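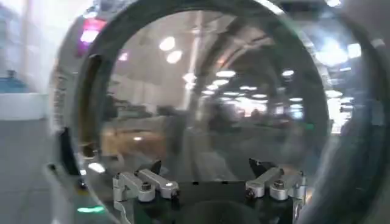
Wrist camera view, fingers open below the clear sphere.

Teleop demos near a clear sphere: policy closes too early

I am recording demos by remote control with a two-finger gripper. The task is to approach a large transparent sphere and stop short of the shell. I have 64 episodes. The trained policy closes the fingers in open space in most trials. The shell reflects the ceiling lights, and I suspect the policy follows those. Is there a fix short of recording everything again?
Idris Mathias

Check your timestamps first. On our Verkness arm the gripper command was logged 7 frames ahead of the wrist image, and we saw the same early closing. Shift one stream, retrain, compare. If nothing changes, look at the reflections. They move with the camera, so vary the start pose and switch some of the room lights off between episodes. We added 21 episodes that way and kept the old ones. Also hold still for a second before you close. Operators tend to rush that part.
Grastard

Use a depth camera.
Herath

Depth drops out on clear shells, at least on ours. I would go with the timestamp check.
Fidura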